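Bullelo: fruit and basket recordings from a home-built arm

README, version of 21 October 2023

Welcome, and thank you for stopping by. Bullelo is a small set of recordings made with a hobby arm that a few of us put together over many evenings in our shared workshop. The arm moves fruit in and out of a basket on a white table, and a little camera near the gripper watches it happen. If you are building an arm of your own and want something to test your code on, please help yourself.

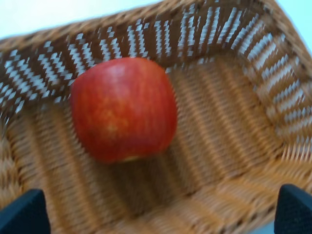
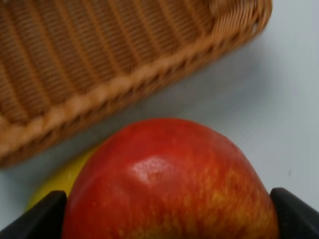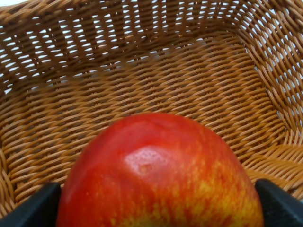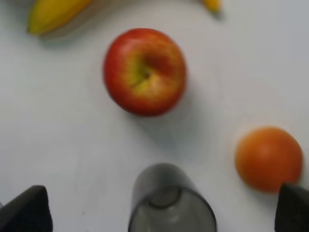 Wrist camera views from Bullelo, with an apple in each.

Menska Shared Workshop, Robot Arm Club

What you get

The download holds 982 recordings. Each one lives in its own folder, with the wrist video, a table of joint positions, the gripper opening, and a short text file saying what the arm was asked to do. The instructions are in plain English, typed by whoever was at the bench, so you will find "put the apple in the basket" next to "apple into basket please" and one or two that are mostly spelling mistakes. We thought about tidying them up and decided we liked them the way they were (and people really do type like that!).

There were 1007 recordings to begin with. The missing ones had a stuck log file, which meant the video went on happily while the joint table stopped partway through. We took those out, and the folder numbers have gaps where they used to be. Please don't renumber the folders if you pass the set along, as the notes file refers to them by their original numbers.

How the arm was built

The arm is our own design, which we call Jirley, and it has been rebuilt more times than we like to admit. The first version went together in May and sagged so badly at the elbow that it could not hold its own gripper level. The current one has a stiffer upper link, a second bearing at the shoulder, and a heavier base plate clamped to the table. The gripper has two black fingers that close toward each other, and the camera rides along with them, so the fingers show up at the bottom of the picture. We got used to that quickly and even came to rely on it, because it makes it very easy to tell at a glance whether the gripper is open.

The control program is called Soomro. It runs on an old desktop computer under the bench and it is not pretty, but it is all in the "control" folder with the wiring notes and the drawings for the arm parts. If you only want the recordings you can skip that folder entirely.

Things worth knowing before you start

Some of the wrist video is blurry. The first and fourth pictures are fair samples of that. We left the blurry stretches in, and if your work needs sharp pictures you will want to filter them yourself. There is a small script called "sharpness" that gives every picture a score, and a cutoff of 200 suited us, though you should try your own.

The basket is woven, and the weave gave our edge detector a dreadful time. It kept finding fruit in the pattern. We ended up finding the apple by color instead, which went much better with a red one, and the settings for that are in the notes file.

The camera sits close to the fingers, so a fruit being held can run off the bottom of the picture, as the apple does in the second and third pictures. If you are training something to guess where the whole fruit is, please keep this in mind when you draw your boxes.

Gripper opening is stored as a plain number, where zero is shut. Joint positions are in degrees. Times are in seconds from the start of each recording, and the video and the joint table share the same clock.

Using it and sending fixes

You may use, copy and change everything in here, for school, work or play. We'd be very glad of a mention of the club if you publish something. Corrections to the instruction text are welcome, one folder per message please, with the folder number in the subject line. Broken downloads can be reported the same way, and we will put up a fresh copy the next time somebody is at the bench.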